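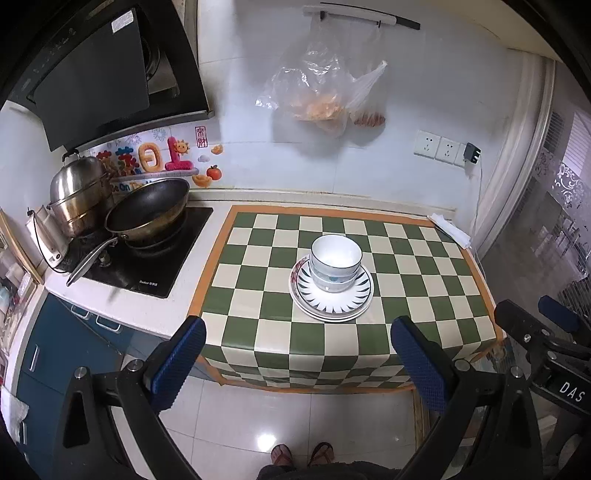
Home Program Speakers Notes and slides Venue Contact

Kukstead student robotics evening
Speaker notes, Cremilda Godoy
Last edited 12/21/23

Slide 1. Title
Say hello, say who I am. I run the second-year project class. The project is called Samuel. The students picked the name and I have stopped asking why.
Mention that the code and the parts list are on the Kukstead page, so people don't need to write down screw sizes.

Slide 2. What the class was asked to do
Teach an arm to clear a table and stack dishes, using demonstrations recorded by hand in ordinary kitchens. No lab table, no green mat, no matching plastic cups.
The students use a hand-held gripper for the demonstrations. You hold it, you do the job, the camera on it records what the fingers do. The arm gets the same style of fingers later on.
Pause here. Someone usually asks why we don't just drive the arm by remote. Answer: we tried it in May and it was slow, and only one student could work at a time.

Slide 3. The kitchen picture
Leave it up for a bit.
Point to the dishes on the checkered cloth, two bowls on two plates. The top plate has a dark blue leaf pattern and the one under it is plain white. Patterned and plain behave differently for us. The edge of a plain plate is hard to find when the light is flat.
Point to the tablecloth. The squares gave our tracking plenty of corners to hold on to. It did better on checks than on any bare bench we used.
Point to the floor. Glossy white tile with a bright spot of light on it. Reflections like that move when you move, and the tracker can take them for something fixed.
Point to the finger pads. Blue, with a fine grid texture. Explain that the first pads we made were smooth and bowls slid out of them.
Don't spend time on the stove side. If asked, the cooktop was off limits for every recording, in every home. That was a class rule.

Slide 4. Numbers
Target was 1,000 demonstrations. We recorded 700. After checking, 325 were good enough to train on.
Go through the reasons for throwing them out:
- tracking lost partway through, mostly from fast turns of the wrist
- a hand or sleeve across the lens
- student started with the fingers closed
- file not labelled, or labelled with someone else's task
The last one was the most common in the first month. Colour-coded cards fixed most of it.

Slide 5. Como
Como is the checking program. Two students wrote it over the break. It plays back each recording at double speed with the path of the gripper drawn beside it, and you press keep or drop.
Show the short clip. If the sound doesn't work, skip the sound.
Say that Como should have been written first. We were checking by eye in a spreadsheet until then and the same recording could get two different answers.

Slide 6. On the arm
Hundia lent us the arm for the term. Thank them here and again at the end.
Single bowl onto a plate: works most of the time now.
Bowl into a bowl: works if the lower bowl is near the centre of the table.
Picking up a flat plate: does not work yet. The fingers push it along the cloth. One group wants to slide it to the table edge first and grip it there. They have a drawing but no recordings.
Video of the failed plate goes in after this. Let it run to the end.

Slide 7. Running it as a class
Groups of three is too many for one gripper. Pairs are better, one holding and one writing the log.
Marks are for the log and the write-up. A group whose arm drops everything can still get full marks.
Students need a parent or housemate to agree before recording at home, on paper, signed. Bring a copy of the form for teachers who want it.
Charge batteries the night before. Put this on the slide in large type.

Slide 8. Questions
Likely ones: cost of the gripper (see parts list), whether Year 10 could do it (the recording yes, the training part with help), where the data is kept (school drive, not public).
Thank Hundia. Hand the clicker back to the desk.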